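Branero adds motor yacht handling to its delivery crew training

2021-05-14

Branero, the yacht delivery and crew training company, has opened bookings for a course aimed at skippers who move motor yachts between ports on behalf of their owners. The first intake will start in December and is limited to 6 places.

The course was drawn up with Oltmanns, the marine surveyors, and covers passage planning, fuel management, night watches and the handover of a vessel to her owner. Time ashore is followed by a coastal passage of 643 nautical miles aboard the training yacht Setura.
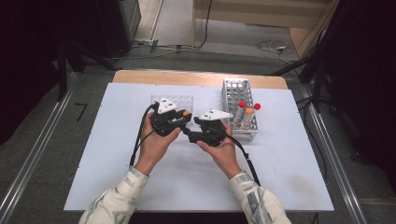 Two hand-held grippers with white marker plates.

Gregor Innes, Head of Training at Branero, said: "Owners expect a delivery skipper to arrive with the boat in good order and the paperwork complete. We have taught this under sail for many years, and requests for a motor course have grown steadily."

Refugio Olvera, who will lead the passage, added: "Fuel planning takes up most of the first two days ashore. Candidates will prepare their own figures before we leave the berth and will check them at each port."

The fee is £3,590 per person, including meals and berth on board. A deposit of £900 secures a place. Travel to the port of departure is not included. Foul weather gear may be hired from Rusov, the chandlers, at the marina.
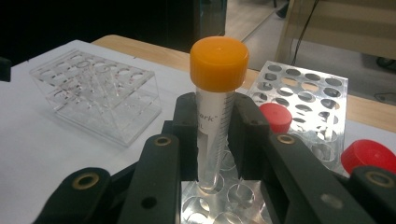
Do candidates need their own lifejacket?
Lifejackets and safety lines are supplied on board, although candidates may bring their own if it has been serviced within the past year.

Bookings are taken by the Branero training office.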